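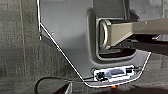

The evening repair class in Closham fills up within a day of being posted. It runs for five weeks, two hours a night, in the back half of a former shoe store on Stokell Street. People bring what they have at home: a lining that has come away, a zipper that jams, a strap hanging by a few threads.

Wanda Crenshaw has taught it since she gave up her own alterations shop. She is 72 and still does most of her sewing by hand.

"People think they need a machine," she says. "For most of what comes in, they need a decent needle and more light."

The first class is spent on thread. Crenshaw has students pull different kinds until they snap, then sew the same short seam in each. Cotton goes first. Bonded nylon hurts your fingers before it gives.
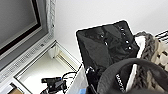
The second class is seams that carry weight, and this is where most beginners go wrong. They sew over the old holes, which are already stretched, and the repair fails in the same spot by spring. Crenshaw has them move in a quarter inch and add a patch behind the fabric. It looks clumsy from the inside. She doesn't mind that.

Annapurna Iyer signed up in March after pricing a repair at Timmermans, the luggage shop across the river. The quote was more than she had paid for the bag. She fixed it herself in the third week – it took her both hours and one restart – and has since done her sister's backpack and a neighbor's tent.

"I was slow," Iyer says. "I'm still slow. I just put the radio on."
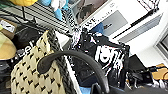 Zippers get a full night of their own. A slider that no longer closes the teeth can often be squeezed back into shape with pliers, a little at a time on each side. If the teeth are missing, the whole zipper has to come out, and Crenshaw is frank that some students give up there.

The fee is $5 a class, thread included. The next session starts once the Onemar building next door finishes its roof work, as the two share an entrance. Sign-up is by phone only, after 4 p.m.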